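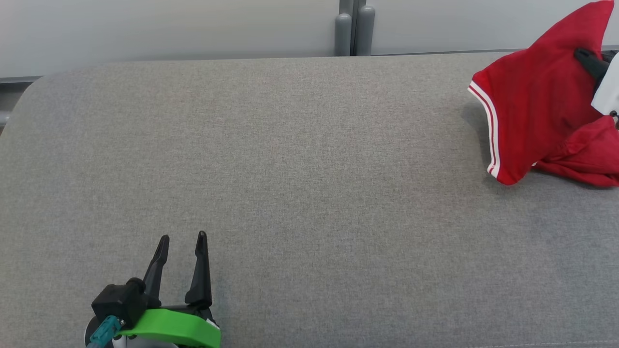 Interior Furnishings and Textiles
Unit 4: Upholstery fabrics – fibre, weave, wear and care
Course handout

Course leader: Nives Serra
Workshop tutor: Fulvio Gatti

Purpose of this unit

This unit introduces the fabrics most often used to cover seating and padded furniture in shared buildings such as waiting rooms, libraries, small hotels and offices. Students should already have completed Unit 3 (frames, webbing and fillings). The handout is to be read before the first workshop, and students are expected to bring it to every session. The reading list is held separately in the course office.

By the end of the unit, students should be able to identify the main fibre groups by hand and by simple tests, describe the three basic weaves, read a fabric data sheet, and write a short specification that a supplier could price without further questions.

4.1 Fibre groups

Upholstery fabrics are made from natural fibres, from man-made fibres, or from a blend of the two. The fibre has a strong effect on how a fabric feels and how it ages, but it does not settle the matter alone. A poor yarn spun from good wool will wear badly.

Wool has a natural spring. It recovers well after being sat upon, resists small spills for a short time, and is slow to catch fire. It can shrink if it is cleaned with too much water, and it must be protected from moth in storage.

Cotton is comfortable and takes dye well. It creases, it absorbs liquids readily, and pale cottons mark easily. In shared buildings it is normally used in a blend.

Linen is strong and has a dry, cool handle. Its weakness is at the fold: linen stretched over a sharp edge may crack along that line over the years. Students working on frames with hard corners should pad the edge generously or choose another cloth.

Polyester is strong, keeps its colour in sunlight and dries quickly. It has a tendency to pill, especially in blends with short-staple fibres. Most fabrics sold for heavy use contain at least some polyester.

Polyamide (nylon) has very good resistance to rubbing. It is often added in a small proportion to wool cloths, where it lengthens the life of the fabric without greatly changing its appearance.

Viscose has an attractive sheen and is cheap. It is weaker when damp and should be cleaned with care.

The burning test for telling fibres apart will be shown in the workshop by the tutor. Students must not attempt it at home or in the studio.

4.2 Basic weaves

All woven cloth is made from two sets of threads. The warp runs the length of the piece and the weft crosses it. The order in which the threads pass over and under one another is the weave.

Plain weave is the simplest. Each weft thread passes over one warp thread and under the next. The cloth is firm and even and looks the same on both sides. Variants include hopsack, in which two or more threads are woven together as one.

Twill weave moves the crossing point along by one thread on each row, which produces a diagonal line. Twills drape more easily than plain weaves of the same weight and are useful on curved work.

Satin weave leaves long lengths of thread lying on the surface. These lengths are called floats. The surface is smooth and reflects light, but long floats catch on buckles, keys and rivets, and satin weaves are therefore seldom chosen for seating in public use.

Pile fabrics, such as velvet and moquette, have a third set of threads standing up from the ground cloth. They are covered in Unit 5.

4.3 Colour and mixture yarns

A cloth may be dyed in the fibre, in the yarn or in the piece. Piece-dyed cloth is usually one flat colour. Where fibres of several shades are dyed first and then spun together, the result is a mixture or mélange yarn, and the finished cloth has a gentle variation when viewed closely. From a distance it appears as one colour.

Mixture cloths are practical in shared buildings. Dust, lint and light soiling show less on a varied ground than on a flat one, and small repairs are easier to conceal. Greys and mid-browns are the usual choice. Very dark cloths are often requested by clients in the belief that they hide dirt, although pale dust and hair show clearly on them.

Colour should always be judged on a large sample under the lighting of the room concerned. Two fabrics that match by a window at noon may differ under lamps in the evening. Please record the lighting conditions whenever a colour decision is noted in the workbook.

4.4 Resistance to rubbing

Wear is commonly measured by rubbing a disc of the fabric against a standard cloth under a fixed load. The number of rubs completed before threads break is reported on the data sheet. The figure is helpful for comparing fabrics of a similar kind, but it should be read with caution. It does not measure pilling, fading, seam strength or damage from sharp objects, and a higher number does not promise a longer life in every setting.

For the workshop exercise, each group will use the hand-turned rubbing device in the textile room. Samples are inspected at intervals and the exercise ends at 4,000 rubs. This is far below the figure required of a contract fabric. The object is to observe the early stages of change: loosening of surface fibres, slight loss of colour, and the first pills.

4.5 Weight and backing

Fabric weight is given in grams per square metre. The plain grey cloth issued to students for practice covers weighs 293 grams per square metre, which is towards the lighter end for upholstery. It is easy to cut and forgiving to stretch. Heavier cloths hold a line better but produce bulky seams, particularly where four layers meet at a corner.

Some fabrics are supplied with a backing of acrylic or bonded cloth. A backing steadies a loose weave and reduces fraying. It also reduces stretch, and this must be allowed for when cutting a cover for rounded forms.

4.6 Cutting for rounded corners

Rounded corners are the part of the work in which most first covers fail. The following procedure should be followed for the practice pad.

Find the straight grain of the cloth and mark it on the reverse with chalk. Lay the cloth over the pad with the grain parallel to the front edge. Fix the centre of each side first with temporary tacks, working outwards and stopping well short of the corners. Check that the weave is running straight in both directions before going further.

At the corner, pull the cloth down firmly on the diagonal and fix it at the middle of the curve. Ease the fullness to either side in small, even gathers on the underside. On a tight curve, fullness may be removed by cutting small notches in the turning, no closer than 6 mm to the tack line. The upper face of the corner should be smooth, with no pleat visible from a standing position.

If a pleat cannot be avoided, it should be placed at the same point on every corner. Evenness is part of the assessment.

4.7 Cleaning and maintenance

Every specification must include a cleaning instruction. For most woven upholstery this will include regular vacuuming with a soft brush, prompt blotting of spills with a clean white cloth, and periodic professional cleaning. Spills should be blotted from the outside towards the middle. Rubbing spreads the stain and roughens the surface.

Any cleaning product must first be tried on a hidden area and left to dry fully. Loose covers should be washed together, including those that appear clean, so that any change of shade is shared.

4.8 Case for discussion

The following case will be discussed in the second seminar, led by Noemi Dal Bello.

A small guest house in Sisach intends to re-cover the bench seating in its breakfast room. The benches are used every morning and are left in strong sunlight for much of the day. The owner, Marisa Russo, prefers a natural cloth and has been offered an undyed linen at a favourable price. The seats have firm square edges. Cleaning is carried out by the guest house's own staff, who have a household vacuum cleaner and no specialist equipment.

Students should prepare notes on the suitability of the linen, at least one alternative cloth, and any alteration to the padding that would make the owner's first choice workable. Cost should be considered – the guest house closes for only a short period in March and cannot afford to repeat the work.

Assessment

The unit is marked out of 100. The practice pad carries half of the marks. The remainder is divided equally between the written specification and the workbook. Specifications should be no more than two pages and must state fibre content, weave, weight, colour reference, width, quantity and cleaning instruction. Work handed in without a completed sample card will be returned unmarked.

Materials and workshop rules

Practice cloth, tacks and chalk are issued by the college. Students must supply their own shears, tape measure and steel ruler. Shears are to be used on cloth only. Long hair must be tied back and closed shoes worn in the textile room.

Requests for additional cloth should be made in writing to Ornella D'Amico in the materials store before noon. Offcuts larger than a hand are to be placed in the labelled drawers according to fibre. Anything smaller goes into the recycling sack beside the door.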